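**Rolling the cloths, and other news from the front room**

15th March

Well, it has been a long while since I wrote anything for the Gemia newsletter, and I did promise back in November that the next piece would be about cloths. I know that doesn't sound like much to look forward to! But if you have ever opened the supply drawer in search of a clean white cloth and come away with a fistful of crumpled ones, you'll know why a few of us have grown so fond of cardboard dividers.

Erzsébet Major started it. She had kept the partitions from an old carton of jars (she keeps everything, bless her) and it struck her that a rolled cloth would fit a slot like that very nicely. Fold it in half the long way, smooth it with the side of your hand, then roll from the short end, not too tight. Lay it in the slot on its side with the loose edge underneath and it will stay put – stand it on end and it tends to open up again by the afternoon.

I'm a folder by nature, and I held out for quite some time. My folded ones do look tidy on the shelf, but I'll admit they slump when you pull one from the middle, and then you're back where you started. So I have come around to rolling for the small cloths, and I still fold the big ones, and we have agreed to leave it at that.

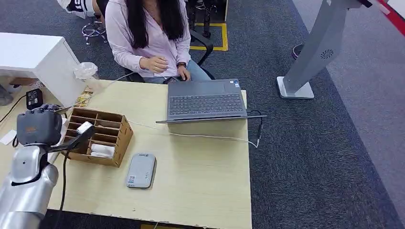
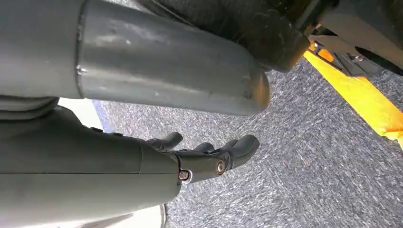
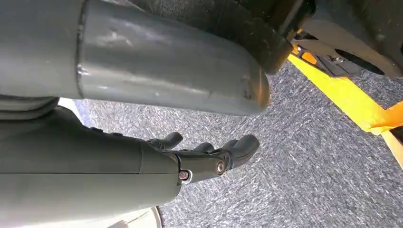

*First picture: the cardboard organizer on the table, with a rolled white cloth in one of the lower slots. Second and third: the gray tube and the yellow strip, down by the carpet.*

If you'd like to try it at home, any corrugated box with partitions will do. Ours at the Venance Street room get swapped out when the corners go soft, and it costs us nothing but a trip to the recycling pile. Cut the sides down if they're tall, so you can get your fingers in without scraping your knuckles, and run a strip of paper tape along the cut edge. I like to leave a slot or two free for odds and ends – a tape measure, a pencil, the scissors that always go missing.

We went through the big cupboard last month as well, and came out with 88 small cloths worth keeping, which was a surprise to everybody who has ever complained that there were none. The frayed ones went into the rag bag under the sink, so please help yourselves.

We still need a few more divided boxes, 5 if we can get them, and the shallow kind are best. Leave them inside the door, flattened or not, and Erzsébet will find a use for them.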